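Kuvomard, four weeks in

I've been running our regression suite through Kuvomard since March, and I'm still a little giddy about it. It's a test runner that remembers which tests flake and shows you why — timing, ordering, leftover data — right next to the failure.

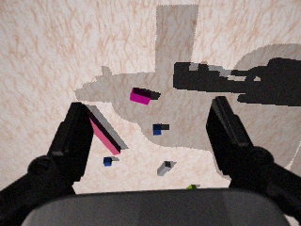
Photo: Irkville

Setup took me 42 minutes, coffee included. We have 2,848 tests, and it flagged 32 of them as order-dependent on the first night. I'd suspected maybe five! The shuffle replay is the part I love: click a failed run and you get the same order back, same seed and all.

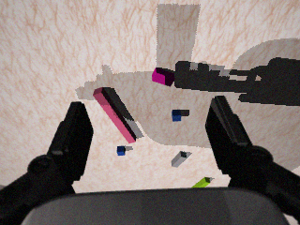 Lautaro Orellana

Gripes? The search box is slow, and exporting to Nudow loses your tags. I'd also like a dark theme. But I look forward to opening the morning report now, and I never said that about our old one.

Comments

Oddsson: Does the replay work with parallel runs?

pia_t: It does for us, with the workers pinned.

Related
Naming your tests so people read them
Is 70 percent coverage enough?
Nudow: a second look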